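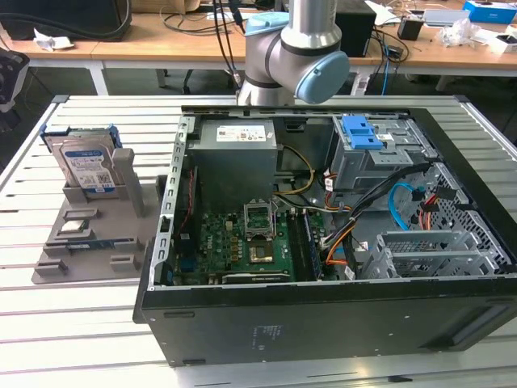

The week the arm forgot where the socket was

So I promised an update on the teardown cell back in May and then went very quiet. Sorry! The reason is that we broke something, and I wanted to understand it before I wrote it up.

Quick recap if you're new. We're trying to get a collaborative arm to strip old desktop towers (drives, memory, processor, that sort of thing) and park each part in a printed tray so it can be tested and reused. The project is called Moodley, the controller software is Zeser, and our test towers come from Hukevov, a recycler down the road who'd otherwise shred the lot.

For ages it went really well. We'd logged 2,008 part moves without damaging anything we cared about, and I was getting a bit smug. Then one afternoon, a bit after three, I started a memory pull and the gripper came down short of where it should have been, caught the edge of a socket and kept pushing. There was a crunch. I've heard plenty of crunches in this job and that was a bad one.

The arm did stop by itself, but later than I'd like. My hand was already on the e-stop. No one was hurt and the arm was fine, but the socket had a row of flattened pins and that board was done for.

My first guess was the tower had slid. It's lying on its side on aluminum slats, after all, and a cable can drag a case further than you'd think. But I'd marked its position with tape and it hadn't budged. Second guess was the gripper fingers. Nope, snug as ever.

It took me two evenings in the logs to find it. We'd swapped the tray for a newer print that morning, and I'd re-taught the tray position. What I'd managed to do was save the new offset against the whole table instead of only the tray. Every target inside the case had quietly moved over by 36 mm. The dry run I did afterwards only visited the tray, so naturally it looked perfect. Ugh.

The late stop was a separate problem, and the one that bothers me more. The contact force limit was still at 100 newtons from a stubborn drive cage we'd fought with weeks earlier. Nobody had put it back (by nobody I mean me). That's way too much for poking around near a processor, and I don't love that a person could have been leaning in there.

Here's what we do now:

The force limit resets to the low setting every time a program loads.

Any change to an offset means a slow dry run over the tray and the case, with the gripper held well clear.

Hands stay out of the case until the arm is parked and paused, even for a "quick" cable tuck.

I've also ordered a touch probe from Brideo so we can check a couple of corners of the case before each job. It was around $400, which stung, but I've been going through boards faster than I'd like to admit.

Memory pulls are back on at low speed. The processor can wait until the probe turns up and I've stopped flinching.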